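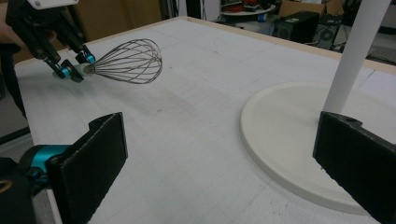

Service Desk, Hodora Automation Center
Request: Hand-held gripper station, visitor program
Category: Equipment / Public demonstration
Reported by: Front of house, open day team
Assigned to: Abrehet Sisay
Priority: High
Status: Closed, with one follow-up item

Summary of the problem

During the first morning session of the February open day, the hand-held gripper station stopped recording partway through the kitchen utensil exercise. Visitors could still open and close the fingers by hand, but the display for the left unit showed no movement. The right unit continued to report normally. The session leader moved the group to the Tekov conveyor display and opened this request at 10:20 a.m.

Affected equipment

Left and right hand-held grippers, utensil table
Recording computer and display, utensil table
Tekov logging software, installed on the recording computer

No other station was affected. The conveyor display and the sorting arm in the Joltska room ran as scheduled.

Work log

10:35 a.m. Station inspected. Left unit has power. Fingers open and close through their full travel without resistance. Whisk picked up and released by the handle several times. Grip is firm and the handle does not turn between the fingers. No mechanical fault found.

10:50 a.m. Data cable on the left unit replaced with one from the spares cabinet. No change. Original cable tested on the right unit and found good. Original cable returned to service.

11:05 a.m. Logging software restarted. Left unit appeared on the display for 7 seconds and then dropped out again. The message in the log reads "device 2 not responding." The same message is present for the first failure.

11:20 a.m. Left and right units exchanged between ports. The fault stayed with the port and did not follow the unit. The left gripper is therefore cleared. Front of house advised that the station would remain closed until after lunch.

11:45 a.m. Power settings on the recording computer reviewed. The port in question was set to switch off when the system judged it to be idle. This setting had been disabled before the last school visit and was restored by a software update. Setting disabled again and computer restarted.

12:10 p.m. Test recording started with both units. Whisk lifted, held level over the table, moved to the far side and set down. Sequence repeated with the wooden spoon and the measuring cup from the utensil box. Both units reported without interruption.

12:40 p.m. Test recording ended. The file contains 3,000 readings for each unit with no gaps. Station released to the open day team.

1:15 p.m. Afternoon session observed from the back of the room. Visitors completed the exercise in pairs. No dropouts.

Comment from the open day team

The team thanks the Service Desk for its prompt attention. Several visitors from the morning group asked to return to the station and were accommodated at the end of the day. The team would like to know whether the incomplete morning recording may be discarded.

Reply from Service Desk

The morning recording should be kept until the software supplier has reviewed it. It holds 1,515 readings for the left unit before the first dropout, and the supplier has asked for the complete file. It should not be used in the presentation for the Sveinbjörnsson delegation. The 12:10 p.m. test recording may be used in its place.

Follow-up

The power setting is to be checked after each software update and again on the morning of any public session. The check has been added to the opening list for the utensil table. A. Sisay will confirm with the supplier whether the setting can be locked. This item remains open under a separate request.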